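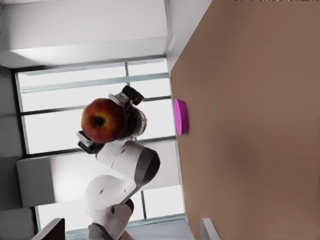 Chapter 6
Keeping Fruit After Harvest

An apple is alive when it is picked and it stays alive in the store. It takes in oxygen, uses up its sugars and acids, and gives off carbon dioxide, water and a little heat. This is respiration, which you met in Chapter 2 as something that happens in leaves and roots. A picked fruit carries on in the same way but has no tree to supply it, so everything it uses comes out of its own reserves. When the reserves run low the flesh turns soft and mealy and the flavour goes flat.

Storage slows this down. It cannot stop it, and it cannot improve a fruit that went in bruised or overripe. Most of this chapter is about the three conditions a grower can control in a store: temperature, moisture and the make-up of the air. The last part deals with handling, where a large share of the avoidable loss takes place.

6.1 Starch, sugar and the right time to pick

A young apple is full of starch. As it ripens the starch turns to sugar, beginning near the core and moving outwards. Growers follow the change by cutting a fruit in half and wetting the cut face with iodine solution, which turns dark blue or black where there is still starch. A face that is dark all over belongs to a fruit picked too early. It will keep for a long time but may never taste of much. A face that stays pale belongs to a fruit that should be eaten soon.

Skin colour is a poor guide by itself. Red colour depends a good deal on sunlight and cool nights, and two apples from the same branch can differ. The background colour, seen between the red areas, tells you more. In many varieties it moves from green towards yellow as the fruit ripens.

6.2 A season at Kenham

The Ferreira orchard at Kenham grows a single late variety, Zosta, and picks it in October. The fruit goes into the Temar store, a brick building with one cold room, and is sold through the winter. In the season used for this chapter, 2,234 trays went into the cold room and 1,929 were sold. The other 305 were thrown out or sent for juice.

The store manager, Rommel Policarpio, kept a record of the reason each tray was rejected. Rot was the largest group, followed by shrivelling. Most of the rotten trays came from the last two days of picking, when it had rained and the fruit was carried in wet. The shrivelled trays had nearly all been stacked beside the fan, where the moving air dried them.

You will use these figures again in Section 6.5. For now, work out the loss as a percentage of the trays stored, and keep your answer.

6.3 Sorting surfaces

Fruit is looked over before it is stored and again before it is sold. The work is done at a table in good, even light. A shiny top throws glare back at the sorter and makes small marks hard to see, so a matt finish is preferred. The top should be smooth and easy to wash, with no raised joints for fruit to knock against.

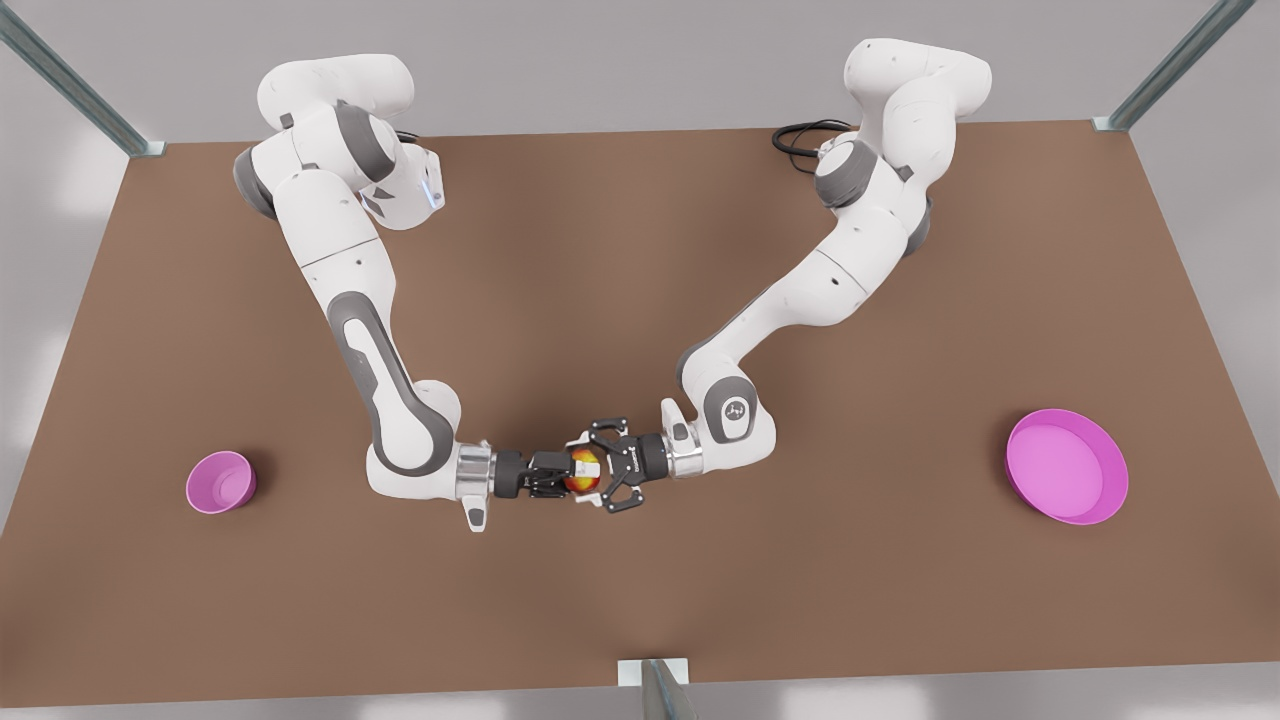 Figure 6.1 A flat tabletop with a matt brown surface. Two white and grey arms reach in from the far edge.

Bruises do not always show at once. Cells broken by a knock turn brown as their contents meet the air, and beneath a dark skin the mark may be hard to find without cutting. Samples are therefore cut open as well as looked at. At Kenham 30 apples were cut from each day's picking, and the results were written on the tray labels.

Before you go on

Put two apples of the same variety in a cool place, one in a loosely closed plastic bag and one without. Weigh both at the start and once a week for 6 weeks. Plot the two sets of weights on one graph. Section 6.4 explains the difference you should find.

Comments

marrowman: The loss comes out at 13.65 per cent. My class rounded to 14 and then got stuck in 6.5, so keep the decimals.

J. Tull: Is the iodine the same as the one in the Chapter 2 leaf test?

marrowman: Yes, same bottle. Don't eat the apple afterwards.

pipsqueak: Did the bag experiment with Coxes. The one with no bag was wrinkled by week four.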